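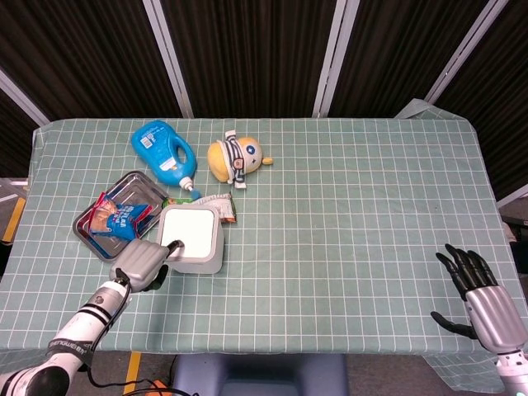
Clearing a shared table goes faster if you sort by where things end up, and leave size out of it. Start with the rubbish, then food, then things to wash, then whatever belongs in another room. A cloth-covered table needs a bit more care, as anything dragged across it takes the fabric along. The blue detergent jug lying on its side is the first thing I would stand up. Lift it by the handle, check the cap is tight and carry it straight to the laundry.

What you need

A rubbish bag, a damp cloth and 2 tubs or baskets. The lidded Merlow tubs are fine, but any box will do.

Steps

1. Move cleaning products off the table before you touch any food.

2. Pick up snack bags one at a time. Empty ones go in the rubbish. If there is something left inside, fold the top over, clip it and put it in the first tub.

3. Lift trays with both hands and keep them level. Tip crumbs into the bag - not onto the floor - and take the tray to the sink.

4. Pick up square containers from underneath. Lifting by the lid is how they get spilled.

5. Put soft toys in the second tub. Check them for sticky patches first and sponge these with cool water.

6. Fold the tablecloth in from the corners so the crumbs stay in the middle, then shake it out over the grass.

Wipe the table and let it dry before the cloth goes back on. Leena Rautiainen suggests turning the cloth end for end each time so that it fades evenly, and mine has lasted well that way.

Posted by Raili Rantala, May 6, 2022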